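Home | Reviews | Workplace | Hospitality | Archive | Contact

Print this page | E-mail this article

Filed under: Reviews, Robots at Work

Prelance table service arm: three months with a robot that clears the cups 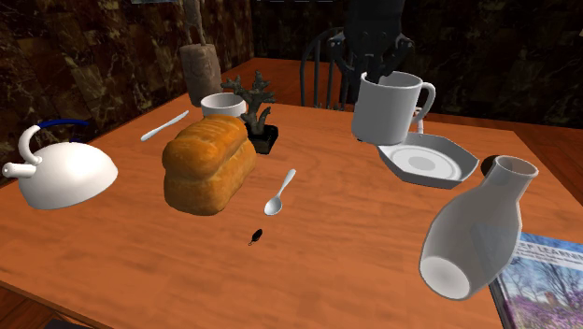 The sales pitch for the Prelance goes like this. Your breakfast staff spend too much of the morning carrying cups, so let the arm carry cups and let the staff look after guests. I manage the morning shift at the Gellarport, a small hotel with a long breakfast room, and I've heard that pitch before about a dishwasher, a booking system and a coffee machine. We all still carry cups.

We took the Prelance on a trial lease in March, through a reseller called Noiphan. You get the arm, the mounting rail and a planning program where you build your tables on screen and try out the jobs before the real arm is allowed near your crockery. I'll review the program too, as I've spent more time with it than with the arm.

The program first. It's better than I wanted it to be. You drop things onto a table, a mug, a saucer, a kettle, and tell the arm what goes where. The stock objects are an odd mix. I got a bonsai and a loaf of bread long before I found a plain side plate. The wood grain is lovely and the menus are not. Saving a layout takes more clicks than making one, and there is no undo once a job has been sent across. Noiphan say that's coming. They said so in the first week as well.

Then the arm. Mugs, fine. It picks up a mug with a decent handle and puts it on a saucer more gently than I do at six in the morning. Teaspoons are another story. Ours are thin and lie flat, and it fusses over them until somebody reaches in and takes the spoon, at which point it stops and has to be told to carry on. We now pick up all the teaspoons ourselves before it starts. Nobody put that in the brochure.

Speed is what I'd ask about if I were you. Our room does 200 covers on a busy Sunday. Washington Teixeira has worked it for years and clears a table while talking to the people at the next one. The arm clears a table. It can't see that a guest has only gone for more toast, either, so we've had a few cups taken away half full, and the apology is still made by a person.

What has changed for the staff? Less than promised, and some of it in the wrong direction. Wrists are better, and I won't be snide about that. Ademir Bittencourt had a bad one last winter and he's glad of the help with the heavy mugs. But he's also the one who got trained on the program, so he now comes in early to set up layouts, and it took me two meetings to get that time paid. The lease quote had a line for training. It had none for the hours afterward. If your manager shows you a savings sheet, look for that line.

The other thing is the talk. The day the rail went up, everyone wanted to know whose shift was going. I was told none, and so far none has. But a vacancy from before the trial still hasn't been advertised, and people can draw their own conclusions. I've drawn mine.

Cost: 304 a week on our lease, with call-outs extra after the first 3. We used those up by the end of the first month, two of them for a sensor that wanted wiping. Ask to be shown the wiping.

We also had a demo of the Bendolance, a tray cart that follows you between tables. It's dumber and cheaper, and Washington liked it straight away because it goes where he goes and waits. It doesn't pick anything up, so your wrists are on their own.

Would I renew? For a canteen with one kind of mug and no one lingering, possibly. For a room like ours I'd want the teaspoons sorted, an undo button, and the setup hours written into the contract before anybody signs. Head office decides next month. I've sent them this, minus the bit about the vacancy.

Print this page | E-mail this article

Previous review | Next review | Back to Reviews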